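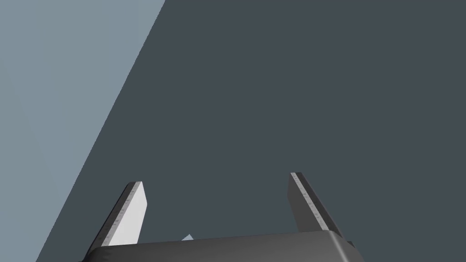
What does Soylu do?

Soylu is grasp planning software for parallel-jaw grippers. It takes the view from a wrist camera, works out where the two fingers should close, and sends that plan to the arm's own controller – first in simulation, where a bad plan costs only a little computer time, and then on the real machine once the plan has passed.

RINGATE RELEASES SOYLU 2, WITH A REBUILT SIMULATOR AND A PLANNER THAT CAN SAY "I'M NOT SURE"

LESTTHORPE, July – Ringate is very happy to announce the second major release of Soylu, our grasp planning and simulation package for robot arms. It is available to current customers starting this month, and we would like to thank everyone who sent in logs, complaints, odd parts and late-night messages during the long months when it was still being put together. A good deal of what is in this release began as one of those messages.

People who have been with us since the first version will remember that Soylu started out as a planner with a rather plain viewer bolted onto the side. You gave it a depth image, it gave you a grasp, and if you wanted to know how that grasp would look from the wrist of the arm you more or less had to try it and see. That served well enough for boxes and blocks. It served much less well for thin parts, for parts lying partly out of sight, and for anything close to the hand, where the gripper itself hides a fair share of what the camera would like to look at.

So the biggest piece of work in this release is the new wrist view. The simulator now renders what a camera mounted behind the gripper would see, with the palm and both fingers in the picture, and it hands that same rendered view to the planner. The planner therefore has to cope with its own hardware being in the way, just as it will on the shop floor. Users can move the virtual camera, change the lighting from above or from the side, swap in a different set of fingers, and watch how much of the part is left to see when the jaws are open and when they are nearly closed.

The planner has been changed to suit. Earlier versions always returned a best grasp, however poor that grasp might be. Soylu 2 returns a grasp together with a confidence score, and below a limit that the user sets it will ask for another look before it commits. In most cells that means backing the wrist off a little and tilting it, which adds a moment to the cycle. We know that a moment matters to people who are paid by the piece, so the limit can be set separately for each part, and it can be turned off altogether for parts that have never given any trouble.

For those who like to know how we test, each nightly run puts the software through some 800 simulated grasps, on parts that range from plain cubes to small wedges and clips that show little more than a corner to the camera. Failures are saved with the full scene, so that a user or one of our own engineers can open one up in the morning, play it back step by step and see where the plan went wrong. The same playback tool is included in the release, and it works on scenes recorded from your own cell as well as on ours.

Also new in Soylu 2:

Finger models can now be edited inside the program. Width, bevel, tip angle and the texture of the gripping face can all be changed without going back to a separate drawing package.

Contact is worked out along the whole gripping strip of each finger. The first version treated the fingertip as a single point, and many of you told us – kindly, for the most part – that this was too simple for long, flat jaws.

Scene files load a good deal faster, and a cell with many fixtures no longer has to be split into pieces.

The controller link has been rewritten. It now checks joint limits before a plan is sent and gives its reasons in plain words when it turns a plan down.

The manual has been written again from the first page, with 15 worked lessons that start at an empty scene and finish with a complete pick-and-place program.

Soylu 2 was tried out ahead of release at our partner Endlow, where small molded parts are sorted into trays before packing. The team there ran the new planner next to the old one for 12 weeks and sent us their notes as they went. The second-look feature was the one they asked us to keep exactly as it was. The settings page was the one they asked us to change, and we have changed it: the settings used most often now sit on a single screen, and the rest have been tucked behind an Advanced button where they can be found when they are wanted.

A few things are still on our list, and we would sooner mention them now than have you go looking for them. Soft and bendable parts are not yet supported in the simulator. Clear plastic remains hard for the planner with most depth cameras, and we suggest keeping the confidence limit fairly high for such parts. Suction tools can be drawn in a scene but cannot yet be planned for. Work on all of this continues, and updates will be sent out to customers as they are ready.

Customers with a current Soylu license can move to Soylu 2 at no extra charge. Scene files from the first version open directly, although finger models need to be saved once in the new format before they can be used with the contact solver. We recommend keeping a copy of the old files until you have run your usual parts through the simulator and are happy with what you see. New users may ask for a trial, which includes the full simulator, the planner and all of the lessons in the manual.

About Ringate

Ringate makes planning and simulation software for robot arms from its office in Lestthorpe. The company supports its customers directly, and support messages are answered by the same people who write the code.

Questions about this release, requests for a trial and requests for further material may be sent to the press desk at Ringate, Lestthorpe.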